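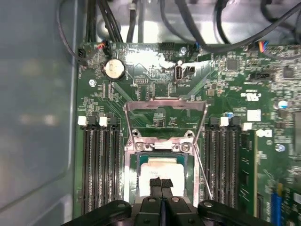
Fig. 6. Fingertips together over the CPU, retention frame raised.

Section 4. Teaching the socket and shroud positions

Now the fun part! By this point your Grulero bench kit is bolted down, the arm is homed and the wrist camera is showing up in Casholm (if it isn't, go back to Section 3). You're going to teach the arm where things are inside a server, one point at a time, and then let it go there on its own. The first time it lines itself up over a socket without you touching anything is a very good moment.

Before you start

Unplug the server and take off the lid. Put the case flat on the bench and push it against the two stops. Clip your wrist strap on, and clip the arm's ground lead to the chassis too.

CAUTION: Keep the speed slider at 3 for the whole of this section. The sockets are easy to ruin and the fingers are stronger than they look.

4.1 Teach the socket point

1. In Casholm, open Points and press New. Name it SOCKET.
2. Close the fingers all the way. You want one narrow tip to aim with.
3. Jog the arm until the tips sit over the middle of the CPU. Use the wrist view for left and right, and your own eyes from the side for height.
4. Stop 160 mm above the board and press Save High.
5. Come down in small jogs to your working height and press Save Low. Don't let the fingers touch the CPU.
6. Press Retract.

Note: The arm always travels through the high point first. If you move the high point later, save the low one again as well.

4.2 Teach the shroud point

Shrouds come in all shapes, so this one takes a bit more patience – I usually get it on the second try.

7. Make a new point and name it SHROUD.
8. Tilt the wrist until the fingers clear the drive cage or whatever else stands next to the shroud.
9. Bring the fingertip up to the bracket you want to work on and save.
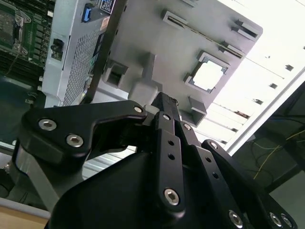

Fig. 7. Tilted approach to a gray bracket.

10. Run the move once at speed 3 with your hand on the stop button. Watch the outer links as well as the tip, as they swing wider than you'd expect when the wrist is tilted.

CAUTION: Tie back any cables in the path. The links have open holes and bolt heads, and a thin wire can catch on either.

4.3 Check run

11. Load the Belmonte check routine from the Routines tab.
12. Press Run and let it visit SOCKET and SHROUD in turn.
13. If the arm stops with code 1839, a point is outside its reach. Slide the case closer, push it back against the stops and teach that point again.
14. When the routine finishes cleanly, press Lock Points. Your points now stay put through a power cycle. 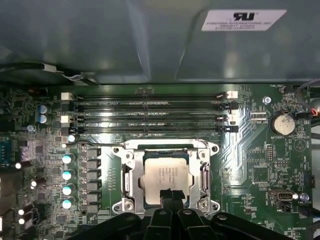 Torbjørn Eide, in the comments on this section: "Step 13 got me on Sunday. Sliding the case fixed the code, but then SOCKET was off too, and I had only taught SHROUD again. Could you say that moving the case means redoing both?"

Yes, redo both if the case has moved. Step 13 will say so in the next revision.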